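Does sorting craft supplies by color really save time?

Posted in Home & Hobby, Storage and Organizing

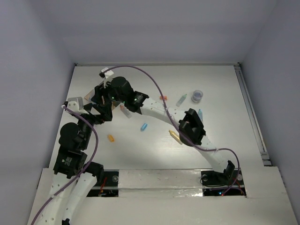
The details

I keep reading that you should sort all your small craft stuff by color and not by type. The Nokside storage blog swears it cuts your setup time in half. Half of what? They never say, and the same post ends with a link to their 40-drawer cabinet.

I make cards and small paper gifts, maybe two evenings a week. Right now everything is sorted by type: stickers with stickers, buttons with buttons. It works okay, but I do end up opening seven boxes for one card. Before I waste a weekend on this, has anyone tried it for longer than a month? I don't want to hear from people who did it last night and love it.

— paperandpaste, Bivska

3 replies

gluepot_west

Tried it, kept it up from November until spring, went back. Color sorting looks great on a shelf and that's where the benefit stops, at least for me. The trouble is anything with more than one color. Where does striped ribbon go? I had a "mixed" box that ended up holding a third of what I own, and I was digging through it every time.

What did help was pulling out the things I use on nearly every project and keeping them in one shallow tray. Scissors, two glues, foam dots, the plain card. Everything else stayed by type. It took 40 minutes, and I didn't buy a thing. I'd be suspicious of any system that starts with a shopping list.

zigzag_hem

color!! so much prettier and you'll use stuff you forgot you had. get the Zevine boxes with clear lids

tidy_ish

I don't buy the "half the time" claim either, but I wouldn't write the idea off. It depends on how you start a project. If you think "I want a blue card," color makes sense. If you think "I need a button here," it doesn't. Most people I know do the second one.

You could test it cheaply. Take one category, say buttons, split it by color in sandwich bags and leave the rest alone for a few weeks. If you stop noticing the bags, fine. If you're tipping them all out on the table anyway, you have your answer and you've lost maybe an hour.

Also, the clear lids on the Zevine boxes crack at the hinge. Mine did, twice.

Marked as helpful by 104 readers. Viewed 1,619 times.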